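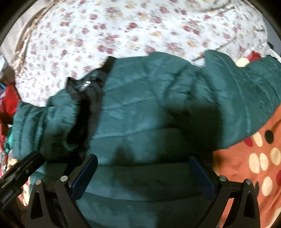
The Brendance depot would prefer the darker film on all of its office windows, and its message this morning said so twice. The staff there find the low sun hard to bear at their desks after lunch, and they asked whether the work could be finished before the end of the month.

12 Feb 2025

The request was entered in the works book and a reply was sent before noon. Wostonano has agreed to supply the film but will not fit the darkest grade to the ground floor, where the rooms already need lamps for most of the day. A middle grade was offered in its place. Brendance has been asked to confirm in writing.

The Molefe building was visited in the afternoon. The panes on the stair side, treated in January, were inspected from within and without. Small bubbles remain along the lower edge of 4 panes. The fitters consider that these will clear as the film cures, and the panes are to be left alone until the next visit. The cleaners have again been reminded in writing that no scraper or strong spray is to be used on the inner face of the glass.

The price for the Semero shop front was settled at 245 pounds, with a further 60 pounds for removal of the old film, which has turned purple and is lifting at the corners. Semero had expected a total of 300 pounds. The difference of five pounds was waived -- a small matter, but it is recorded so that the invoice may be drawn up correctly.

A question was raised on the two front side windows of the delivery van. The rules on how much light these must let through were read again, and the van will have film on the rear windows only. The order form will be altered to show this.

Stock of the clear safety film is low. One roll is to be ordered tomorrow, together with blades and fitting solution. The key to the Molefe side door has been returned to the office and signed for.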